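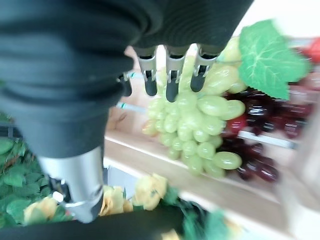

# Grakar Tabletop Speaker

I've been selling talking gadgets out of my shop in Grerkbridge long enough to get picky about them, so when I say the Grakar is the one I took home for my own kitchen, I mean it! It's a voice speaker for people who want to ask for a timer, a radio station or tomorrow's weather and then get on with supper.

The first thing you'll notice is how well it hears you. I can mumble at mine from the hallway with the faucet running and it still gets the station right (my old one used to give me polka). There are 2 microphones on the front edge and a real, physical mute switch on the back. Slide it over and a little amber light comes on, and the mics have no power until you slide it back.
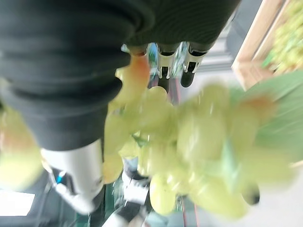

Setup takes a phone and a bit of patience. You plug it in, open the Yurchenko app, pick your home network and read three short sentences out loud so it learns your voice. Do that part in the room where the speaker is going to live - I did mine in the garage the first time and had to redo it. Everyone else in the house can add their own voice later from the same menu.

It understands 47 commands with no internet at all. Timers, alarms, volume, lights on and off, that kind of thing. Music and news need the connection, and so do shopping lists if you want them to show up on your phone. The full command list is printed on a card in the box, and I keep mine stuck to the fridge.

**The basics**

- Model: Grakar 3610
- Color: charcoal or oatmeal
- Power: wall plug, six-foot cord (no battery)
- Works with: Rivdale bulbs, plugs and thermostats
- Languages: English and Spanish, and you can switch in mid-conversation
- In the box: speaker, cord, command card, four stick-on feet

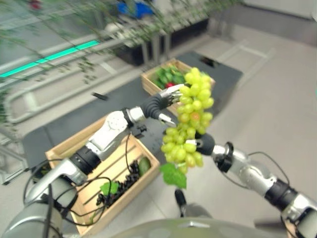 The sound is good for the size. It won't fill a backyard, and the bass gets a bit woolly past three-quarters volume, but for talk radio and a podcast while you're cooking it's lovely. If you want stereo, buy a pair and link them in the app under Rooms. They do need to be on the same network, which catches people out if they have a guest network running upstairs.

The oatmeal color sold out back in August and is in stock again as of 11/12/2022. Price is $100 either way, and I'll knock a little off if you're buying a pair, so send me a note before you check out. Returns are fine for thirty days as long as you've still got the cord and the box - just reset the speaker first by holding both volume buttons until it chimes.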